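Nellano Community Help > Data collection > Hand-held grippers

Table clearing: do I keep takes where the plate and tray swap places?

Posted by tallowfield, Fri 26 August

I'm collecting examples for a table clearing task with hand-held grippers. So far I've got 552 takes saved, all with the same crockery on the same table. The instructions I was given say to vary the start position, but they don't say how much.

Two moments from one session, taken from the gripper cameras:

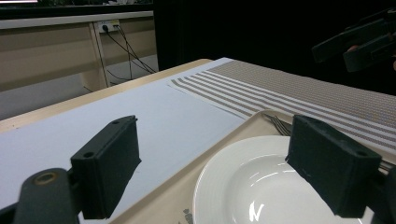
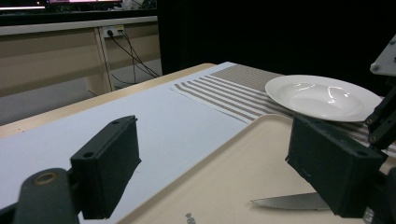
The plate is on the tray in the first one and on the striped placemat behind the tray in the second. I've been saving both layouts under one task label, "clear table". Training is done on Dredex and I don't have much say in how it's set up. Before I record more, should these be split into two tasks, or is it fine to leave them mixed? My other worry is glare on the plate. I can turn the overhead lights down a bit but then the fingers get hard to make out, as they're dark already.

Replies

dunmarra_lab

Leave them mixed, but write down which layout each take starts from. A plain text column is enough. If you ever need to split them you can do it in a minute, and if you don't need to, you've lost nothing. We didn't do this for our first batch and ended up going back through 1,128 takes by eye to sort them, which ate most of a week.

Whether it's one task or two depends on where it finishes. If every take ends with the plate in the same spot, call it one task with different starts. If some takes end with the plate on the tray and others end with it off the tray, those are different goals and a single label will confuse things. We had a policy that would pick the plate up, hover, and put it back where it came from. Half the data was telling it to do one thing and half the other.

On the balance, check that one layout isn't swamping the other. Ours was badly lopsided -- people tend to reset the table the easy way when they're tired. We now swap the layout every eight takes and tick it off on a sheet of paper beside the table.

For the glare I wouldn't touch the lights halfway through a set. Either finish the set as it is or start a new one and note the change. Some glare is fine if the thing will be run under the same lights later on.

pinecone_r

Just collect more. I did a folding task with only 17 takes per start position and it came out good enough for a demo. Can't say about plates.

quillback

Agree with the first reply about end states. One thing to add: watch your cutlery. If knives and forks are part of clearing the table, decide what order they go in and stick to it for the whole set. Mixed order isn't wrong, but you need a lot more takes before it settles down, and with two people recording you'll each have your own habit without noticing.

Also have a look at how Saludo exports the labels if you're using it. Older versions dropped any custom column on export, so your layout notes may not make it across. I keep a second copy in a spreadsheet, matched on take number.

tallowfield

Thanks all. Checked, and my end states are not consistent, so that's my problem. I'll relabel what I've got into "plate onto tray" and "plate off tray" and add the layout column. Leaving the lights alone for now. The Saludo export did drop the column when I tried it, so spreadsheet it is.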